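Home > Shop > Comedy > Audio > Wustley After Hours: The Collected Radio Comedy of Annick Beaudoin

Wustley After Hours
The Collected Radio Comedy of Annick Beaudoin
Boxed set with script book
In stock

If you have ever sat in a parked car outside your own house because the programme hadn't finished yet, you will know the kind of listening this set was made for. Wustley After Hours is a sitcom set in the lost property office of a small railway station, and it went out late in the evening, when most sensible people were putting the bins out or looking for their glasses. Those of us who stayed up for it have been pestering anyone who would listen for a proper release ever since, and we are so very pleased to have it on the shelf at last.

Annick Beaudoin wrote every word of it and also plays Maureen Tibb, who runs the office, disapproves of umbrellas and is quietly convinced that the stationmaster at Fukotley is stealing her trade. If you have only come across Beaudoin through her stage shows, you may be surprised by how gentle she is here. The stage act is all elbows and shouting (and we love it, don't get us wrong), but on the radio she lets a pause go on for so long that you start to wonder whether the batteries have gone, and then she says one small word and you have tea down your front.

What you get

The recordings come on three discs in a card slipcase, with the episodes in the order they were first heard. The earliest ones are a little rough at the edges, and we rather like them that way – there is a rattly radiator in the background of the first episode which was written into the plot of a later one. Nothing has been trimmed for length, so the songs are all in, including the funeral march for the lost accordion.

Alongside the discs you'll find two books. The larger is the script book, with Beaudoin's own notes in the margins, some of them helpful and some of them plainly a shopping list. The smaller is a booklet of letters from listeners, which we thought we would flick through and ended up reading aloud to each other for most of an afternoon in July. There is a lovely one from a woman who wrote in to ask for her hat back. 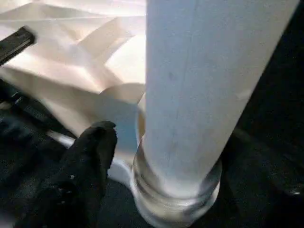
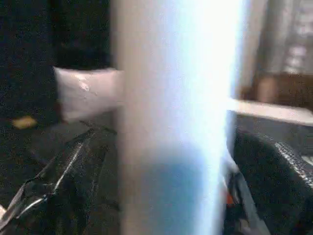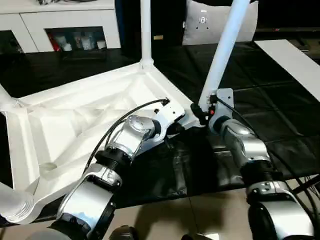
A word about the cast, because it is easy to go on about Beaudoin and forget that a sitcom wants more than one funny person in it. The stationmaster is a marvellous wheezing creation who hardly ever finishes a sentence, and the young porter, Dilys, gets some of the best lines in the whole run once the writing catches up with how good she is. Give her until the episode about the stuffed heron. After that you will be waiting for her every time the door squeaks.

The other character we must mention is the door. It squeaks differently depending on who is coming in, and after a while you find you know who it is before anybody speaks. There is a long and rather touching note about this in the script book, with a drawing of the hinge.

Who it would suit

We get asked this a great deal towards the end of the year, usually by somebody in a hurry, so we'll try to be useful. It would suit anyone who likes their comedy slow and a bit sad around the middle. It would suit a mother, an aunt, a flatmate, or a friend who drives a lot for work. It is a good one for people who sew or draw or do jigsaws, as there's nothing to look at and plenty to come back to. It would perhaps not suit somebody who wants a joke every few seconds, and for them we would point to the Vidusville Live recordings, which are very quick and very loud and which you'll find a little further along the comedy shelf.

As for children, there is hardly any swearing, although Maureen does have strong views on her sister's marriage and airs them at some length. We would say it's fine for older ones and probably dull for little ones.

Which edition is which

There are two editions about and they do get muddled, so please have a look before you order. The one on this page is the boxed edition, with both books. The Koller edition is the plain one, in an ordinary disc case with no slipcase and no script book, and it has its own page in the shop. The recordings are exactly the same in both. If you only want to listen, the Koller will do you very nicely and leave you some change for biscuits.

We do not sell a download of either edition, and we're sorry about that, as we know plenty of you no longer have anything to put a disc into. If that changes we will say so here and in the newsletter.

Signed copies

Annick Beaudoin has very kindly signed more than 100 of the script books for us. They cost the same as the unsigned ones. If you would like one, choose "signed" from the menu before you add the set to your basket, and if "signed" has gone grey then they have all found homes. We can't ask for names or messages to be added, I'm afraid, as the books are already signed and wrapped.

Postage and returns

The set goes out in a stiff card mailer and is a touch too thick for most letterboxes, so do give us a work address or a friendly neighbour if you are out during the day. Orders placed before noon normally leave us the same afternoon. We are happy to gift wrap, and there's a box at the checkout for a message, which one of us will copy out by hand in our best writing.

If a disc skips or a corner has been bashed in the post, write to us with your order number and we'll send another. Unopened sets can come back for a refund. Opened ones we can't resell, but do get in touch if something is wrong and we'll sort it out between us.

You might also like

Vidusville Live – stand-up recorded in front of a noisy house
The Koller edition of Wustley After Hours – discs only
Last Bus to Fukotley – Annick Beaudoin's stage show, script in paperback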